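Lunch leftovers get sorted at Brekard, and people love it
7 April 2024
Print this story | E-mail this story

Clearing up after lunch has become the best part of the day at Brekard's Prulinholm workshop, where a table-sorting drive that began in November has now seen 1000 foil trays go to recycling!

The idea is wonderfully simple. Whatever is left on the tables after a meal gets looked at one piece at a time: foil here, paper there, cups on their own. There's a blue tray at one side of the table and a beige bin at the other, so nothing has to travel far. 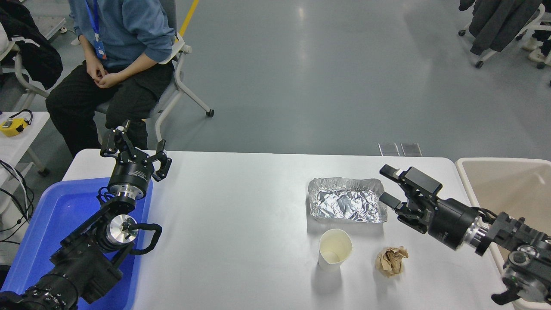
A foil tray, a paper cup and a ball of brown paper on the white table at Prulinholm.

Foil is the star of the show. Zavala, the local hauler, takes it by the sackful as long as the food has been scraped out, and it doesn't mind a few wrinkles (just as well, given the state most trays are in by one o'clock). Brown paper is welcome too if it isn't greasy. Cups are trickier, as many have a thin lining, and Zavala wants those kept separate. 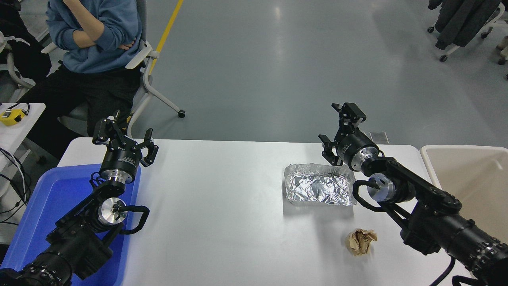 The rules fit on a single card, and the Londum office across town has already asked for a copy. Londum has 21 tables to clear compared with Prulinholm's 2, so it should be quite a sight when they get going.

The running total for all items, cups and paper included, stood at 1323 when we went to press. A chart by the door gets updated every afternoon, and there's real excitement when a new line goes up.

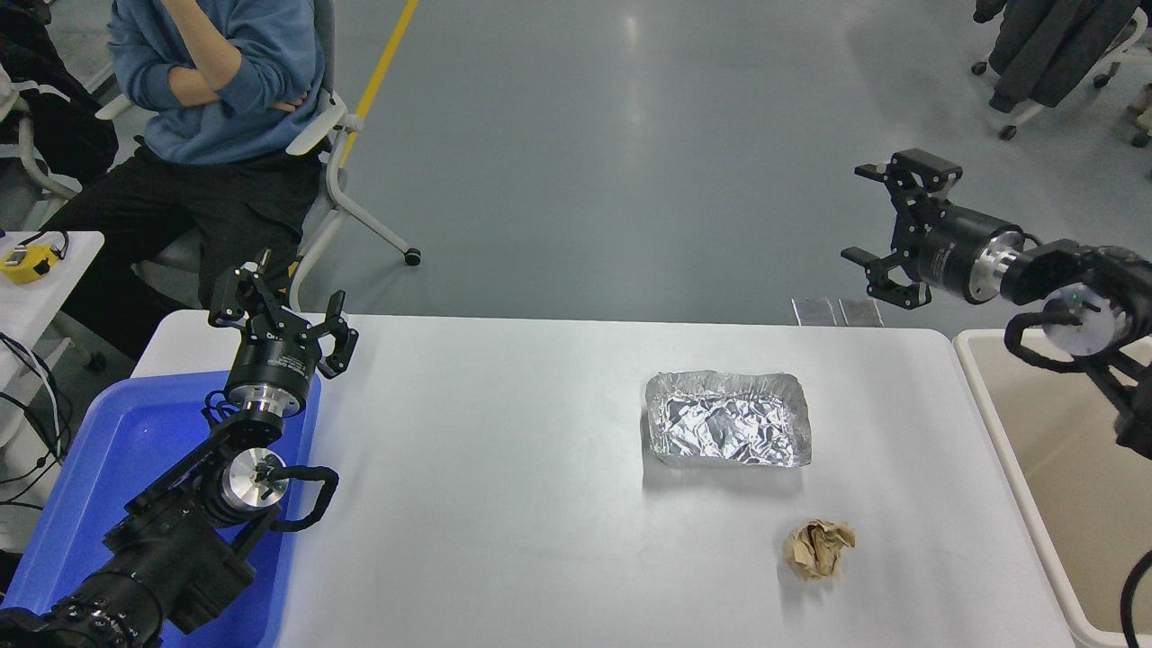 Foil and paper on the tabletop, with the beige container close by at the right.

Anyone in town who would like the card can pick one up at the Brekard front desk.

Shares: 21 | Comments: 3

foilfan: Love this! We rinse ours at home and it takes no time at all.

Mapleside: Does Zavala take pie tins too?

gr8tidy: Please do one for the school cafeteria next. The cups there pile up like crazy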